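**Lining a bucket with a bag: how much mess do you leave on the table?**

*Board: Data Collection & Teleop. Started Feb 11, 2023*

---

**rsoler_bench**

Hello everybody, and sorry in advance for the length, I never learned to write a short post.

For those who don't know me, I'm Rosalía Soler and I look after the two-arm table at Treststead. Most of our work this winter has been household chores, and the one I have on my plate now is putting a trash bag in a bucket. You would think it's a kindergarten task. A thin plastic bag is a miserable thing to handle with a pair of parallel fingers, though, and I have developed a real respect for anyone who can get the rim covered all the way around on the first go.

We have 263 episodes we're happy with. The operator drives both arms, the bag goes in, the edge gets folded over the rim, and we call it done when no part of the rim is bare. My question is about everything else on the table. I've been leaving other objects lying around on purpose: a few blocks, a checkered board, a toy vehicle, more plastic. My thinking is that no kitchen or hallway is ever clean, so the policy might as well grow up in clutter. Our new person, Ming-te Lai, thinks I've overdone it and that I'm making the learning harder for no good reason. We have been having this argument very politely over coffee for two weeks and I'd love some outside voices. 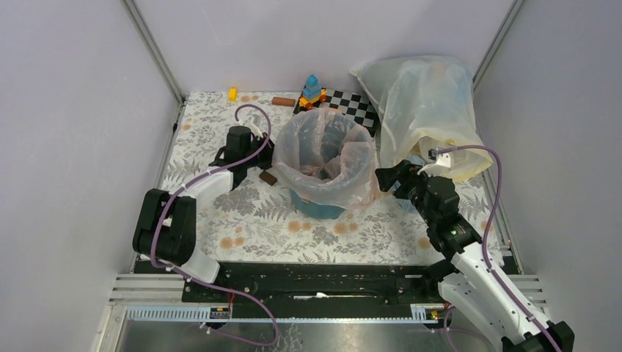

*Both grippers at the liner, clutter left in on purpose.*

What would you do? Keep it, thin it out, or start clean and add things later? All opinions welcome, including the rude ones (well, the mildly rude ones).

---

**gantry_grandpa**

Rosalía, good to see you posting again!

I'd keep the clutter, and I'd worry more about *which* clutter. The blocks and the toy don't bother me a bit. They're opaque, they have hard edges, and they look nothing like the thing you're manipulating. Any half-decent vision backbone will learn to ignore them before lunch.

What gives me pause is that big whitish bag on the right. You've got a see-through pinkish bag in the bucket, and then a much larger see-through bag leaning on the back wall close by. For a policy that has to find the edge of a film by its highlights and creases, that's a second helping of exactly the same cues. We had something like it on the Paltora project, folding dish towels next to a pile of other dish towels, and the arm would reach for the wrong corner with complete confidence. It took us until August to admit what was going on.

So my vote is keep the blocks, move the bag.

---

**mingte_l**

Ming-te here, the coffee opponent. I want to say first that I like working at this table very much and Rosalía has been extremely patient with me.

My position is a little different from how she put it. I don't mind clutter in the final dataset. I mind that we added it before we had one clean policy that works. If the first trained model fails, we won't know if it failed because film is hard, because the demonstrations are inconsistent, or because it's looking at a toy car. With a plain set first we could at least separate those.

Also, the tablecloth. It has leaves, ferns and orange flowers all over it, and some of those flowers are close in color to the base of the toy vehicle. I feel we have enough visual noise from the cloth before we put a single block down. I lost this argument at home too, my mother agrees with Rosalía about the cloth (she thinks it's pretty).

---

**rsoler_bench**

His mother has excellent taste and I won't hear otherwise.

The cloth stays, I'm afraid. We swap cloths between batches, and this one happens to be the busiest we own. But the point about having a clean baseline is fair and I keep turning it over. I suppose I was greedy. Collecting is slow, our operators get tired hands, and I hated the idea of spending days on episodes I'd later think of as too easy.

gantry_grandpa, the bag remark stings because I think you're right. I put it there so the right arm would have something awkward near its path.

---

**softgoods_sam**

I'm going to disagree with gantry_grandpa, with affection.

If you ever want this thing to work in a real home, there *will* be other plastic nearby. People keep a roll of bags, or they pull the full one out and set it right beside the bin while they put the fresh one in. That's the normal situation! A policy that has only ever seen one piece of film in view will fall over the first time it sees two. I'd rather pay for that now, in training, than find it out in somebody's kitchen.

Where I agree is that it can't always be in the same spot. Rosalía, does the big bag move between episodes? If it's always back right, you're teaching the model that the bag lives back right, and it'll be lost without it.

The other thing I'd ask about is the moment you stop recording. "No part of the rim is bare" sounds clear until you have four operators, and then you have four ideas of bare.

---

**rsoler_bench**

It moves, but less than it should. I went back through a handful of recordings last night with a cup of tea and I'd say the big bag hugs the right side far too often. The operators reset the table between takes, and people put things back where they found them, bless them. I'm putting up another view so you can see how it sits. I promise I didn't pick a flattering one.

With the cameras where they are, the right forearm passes in front of that bag while the gripper is at the bin. So the big bag is partly covered by the arm at just the point where I'd want the model to know which plastic is which. And then there's the crumpled light-blue one on the cloth, close to the elbow. The pink liner at least has a color of its own, which I hadn't given enough credit.

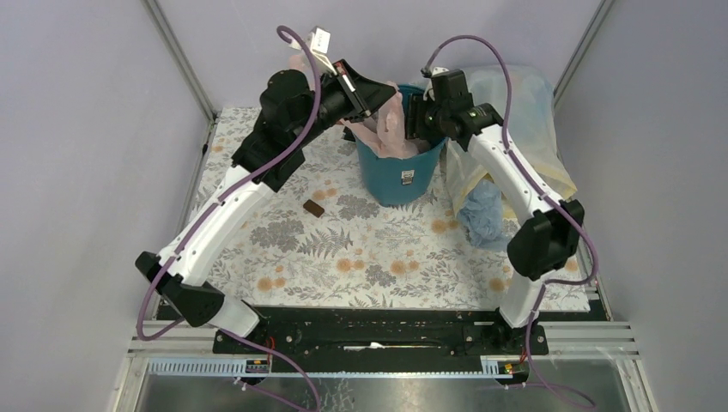
### Where I've landed so far

**rsoler_bench** (continuing in the same breath, forgive me)

Having looked at that for longer than is healthy, here's my plan, and please poke holes in it.

- A clean batch first, bucket and liner only, on a plain cloth. Ming-te wins this one and has been told so.
- Then hard clutter only, blocks and toys, with positions drawn from a list so that tired people don't get to choose.
- Then the second bag, in a different place every time, including a portion of episodes where it's missing altogether.
- The episodes we already have stay in as they are, tagged, and we see if they help or hurt when mixed in.

On stopping: the written rule now says both grippers have to be open and clear of the plastic before the operator ends the take. I found several where the recording stops with the fingers still on the liner, and I can't tell from those if the fold would have stayed put.

---

**gantry_grandpa**

That's a sensible plan, and I'm happy to give Sam the point about real homes. My complaint was always about order and placement, and you've handled both.

One small hole, since you invited them. If your clean batch is all on a plain cloth and your cluttered batches are all on the flowered one, you've tied the two together. Put some of the clean episodes on the flowers. It costs you a tablecloth change.

---

**mingte_l**

I will do the tablecloth changes. I'd already started the position list, it's a spreadsheet with a random draw and a column for "bag: yes / no / where." I can share a copy with whoever wants it.

I also want to take back something. I said the wrist cameras would be confused by the cloth, in one of our coffee arguments that you were all spared. I looked at the wrist recordings and once the gripper gets close, the view is mostly bucket and film. The cloth matters much less there than in the fixed camera. So I was half wrong.

---

**lau_tooling**

Late-night lurker from Lau, we do bin handling for laundries. Can I be the grump? I think you're all overrating clutter and underrating the liner. How many different bags have you used? One color and one thickness, and your policy is a specialist in that bag. We went through this on Plirnodach with sacks, and changing the sack did more damage than anything we ever put on the table.

Same goes for the bucket. A round teal one is lovely. What about a square one?

---

**softgoods_sam**

Grump accepted, and I think it's a good grump. I'd still do the clutter batches, but if operator time is the limit I'd give up half of the toy episodes for a second kind of liner. Something stiffer that crackles and stands up by itself, if you can find it. They behave like completely different animals in the fingers.

---

**rsoler_bench**

Oh, lau_tooling, you've found the sore spot. We're on our second kind of liner and they're both thin, so by your standards that's one kind. I'll order something heavier this week. The square bucket I'm going to resist for now, purely out of cowardice. The corners on those catch the film and I've watched grown adults struggle with them by hand.

Ming-te, please post the spreadsheet here when it's tidy, or before it's tidy, I don't think anyone will mind. I'll come back with results from the clean batch once it's trained, good or bad. If it's bad there will be a very long post, so put the kettle on.

---

**mingte_l**

Spreadsheet is in the board's shared files, under "bag placement draw." The second tab is unfinished, please ignore it. If you add a column, write your user name at the top so I know who to ask.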